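适用对象：Nidport 厂区分拣与配套工段全体员工
更新日期：2025年3月29日
维护：工艺组 Mimoza Stojanović

# 机械臂分拣工位常见问题

## 一、岗位与排班

**机械臂上线后，分拣岗会减少吗？**

编制不变，岗位内容有调整。原“手工分拣”改为“工位操作”和“异常件复判”两类，4月起按新岗位排班。工资级别沿用原级别，复判岗另计技能津贴，标准见人事通知。

**谁可以报名工位操作岗？**

在分拣或配套工段工作满2年的员工可直接报名。不满2年的由班长 Tiago Teixeira 推荐，通过理论考核后进入实操。

**不想转岗怎么办？**

可申请留在包装段或来料段。申请表交 Glória Tavares，每人可填两个志愿。

**夜班是否无人值守？**

不是。夜班每条线保留一名操作员。机械臂报警后不会自动复位，必须由在岗人员确认。

## 二、培训

**培训学什么？**

分三块：示教器基本操作、坐标系与标定、异常处理。总计49学时，计入工时。实操在练习台上完成，不占用产线设备。

**为什么练习台用积木，不用真实工件？**

真实工件有油膜，且单价高，初学者夹持力设错容易报废。练习用塑料积木，颜色和形状各有区别，放在木板上，学员先练接近点和下降高度，再练按颜色、按形状两种排序规则。

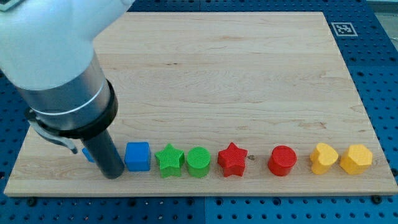

接近点的要求是：工具末端先停在目标上方，确认姿态后再低速下降。相邻件间距不足时，应改变接近方向或先移开邻件，不得靠降低速度硬进。考核中碰倒邻件一次扣分，两次重考。

**标定要自己做吗？**

操作员只做标定检查，不做标定。检查时确认定位标记无污损、无遮挡，然后运行检查程序。偏差超限时停机，通知设备科 Duarte Moreira，不要自行修改工具坐标。

**考核没通过会影响现岗位吗？**

不会。可补考一次，仍未通过的回原工段，半年后可再次报名。

## 三、日常操作

**Skiliser 是什么？和机械臂是什么关系？**

Skiliser 是我们的任务调度软件，负责下发分拣规则并记录结果。机械臂的运动程序在控制柜里，两者分开管理。操作员账号可以切换规则，不能编辑程序。

**一个班的目标产量是多少？**

试运行阶段目标为每班3,000件左右。试运行期最高一班完成3,959件，该数据只作设备能力参考，不作为个人考核依据。

**系统识别错了，算谁的责任？**

按流程送复判的，不计入个人差错。发现后未送复判、直接放行的，按原质量制度处理。

**可以在机械臂运行时伸手取件吗？**

不可以。先按暂停，等状态灯变为黄色后再进入工作区。长时间取件或清理台面须挂牌上锁。

**系统会记录我的操作吗？**

记录登录时间、规则切换、暂停和复位。不采集音频。记录保存在厂内服务器，查阅须经工段和人事双方同意。

## 四、其他

**Frade 线什么时候改造？**

未定。Stornmont 厂区的验收结果出来后再排计划，届时更新本页。

**对排班或津贴有异议找谁？**

先找班长。五个工作日内没有答复的，书面提交 Marjorie Tapley。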